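Seketti Town Talk > Local Politics > Why did so few women run for council?

Hoster_Lane
Posted 2019-03-16
The filing list came out and there are 37 names on it for council, school board and library board. Nine are women, and seven of those are running for library board. So for council we get two. I went to the candidate workshop in October and the room was more than half women. Where did they go?

bricktop
They decided not to run. That is allowed. I don't see why every list has to come out half and half before people will accept it.

Hoster_Lane
I didn't say half and half. I said two.

mapleandfifth
I was in that workshop. The filing fee is 230 dollars and you need signatures, and the county office is only open until four. I work until five. I had the money and most of the signatures and still didn't get it turned in. A man on my street had his turned in for him by his brother-in-law, so it isn't all about being a woman, but it is about who has somebody to run errands.

bricktop
The deadline was posted for months. If you can't get to the county office once, how are you going to make two council meetings a month?

mapleandfifth
Council meets at seven in the evening. I can make seven.

naylor_ward3
I'll say the thing that will annoy both sides. Kamala Mathew ran last time and lost by 359 votes, and the people who didn't show up for her were women in the Naylor precincts. I knocked on those doors. Plenty of them told me she was "too much." Then the same people put up signs about wanting more women in office. I like her and I voted for her, but putting a woman on the ballot doesn't settle much if they won't vote for one who talks back.

Jayanthi S.
This is Jayanthi Shenoy, I helped with that campaign. I don't agree with putting it on the women in Naylor. They were also the ones who lost their bus route, and our flyer had one line on buses and a whole back page on downtown parking. We earned some of that 359. She asked me to say she isn't running this year but will talk to anyone who is thinking about the next one. A few of us are meeting at my place to go over it, nothing formal. 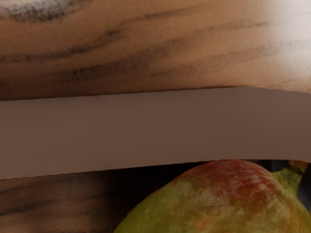
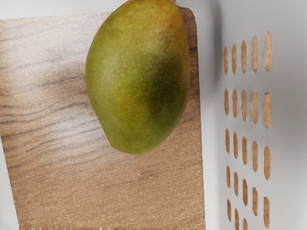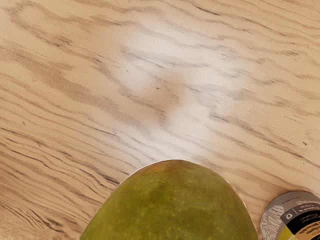
Wood grain, with a mango on a cutting board in the second one

Hoster_Lane
I'd come to that. Is it only for women?

Jayanthi S.
No. Anyone who will do some of the work.

bricktop
So will you be talking about the Totach Road rezoning or just about who is a woman and who isn't? That vote matters more to my street than anything in this thread.

naylor_ward3
Both of the women running for council have a position on Totach Road. One is for it and one is against it. Three of the men haven't said a word.

bricktop
Fine, I didn't know that. Which one is against?

naylor_ward3
Read the questionnaires, they're on the library site. It takes ten minutes.

mapleandfifth
Back to the fee for a second – does anyone know if council can change it, or is it the county? If it's the county I'd like to start a petition. I think you need 500 signatures to get on their agenda.

Jayanthi S.
County. And yes, 500, but they have to be registered voters, so get extra.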